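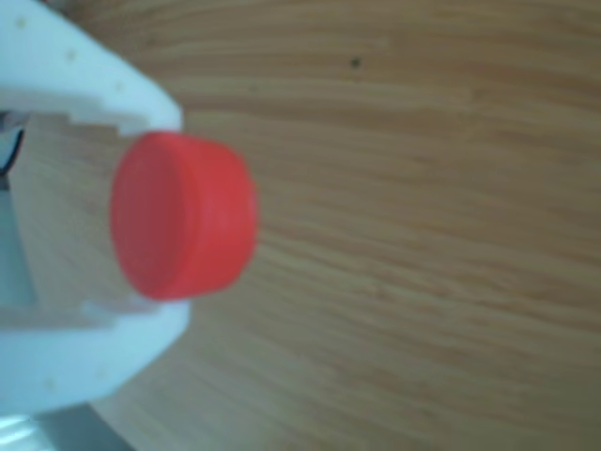
I have a bee in my bonnet about boring examples, and since Bijan Parsa has stopped listening to me at lunch, you get it instead.

When I started collecting demonstrations for Lamrani, I thought the job was variety. New object every ten minutes, new corner of the table, keep it lively! We had a crate of odds and ends and I loved that crate. By September we had 2733 episodes, and the policy trained on them would reach confidently for more or less anything and then make a complete hash of the last centimetre.

Firouzeh Alipour was the one who said we should pick something dull and stay with it. A bottle cap, say. I sulked a bit (I'd been quite proud of the crate) but I've come round, and now I'm worse than she is.

A cap is a harder thing to learn from than people think. It can sit flat, or upside down, or on its side with the rim facing any way it likes, and each of those wants a different approach from the fingers. If you've got 20 caps-on-their-side and the rest are all lying flat, you haven't got a cap dataset, you've got a flat cap dataset with some noise in it.
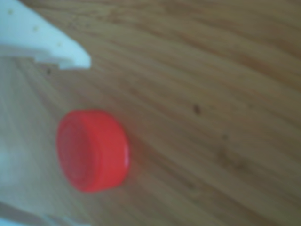
Which brings me to the blurry ones. Dae-han Cho would like to throw out every episode where the wrist view goes soft, and I do see why, they're horrid to label. But a wrist camera that close to the table is going to be soft some of the time when the thing is running for real, so what are we teaching it if we only ever show it the crisp stuff? I counted 70 episodes on his delete list last Monday that I'd happily have kept. We're still arguing.

Same goes for fumbles. I leave mine in, tagged as fumbles, including the second go. Sepehr Ghasemi at Trosgate cuts his so every grasp looks like a magic trick, and then wonders why his arm has no idea what to do after a miss.

I'd take a few hundred patient, slightly ugly episodes of one red cap over my whole lovely crate. The crate's under my desk if anyone wants it, by the way. There's a decent whisk in there.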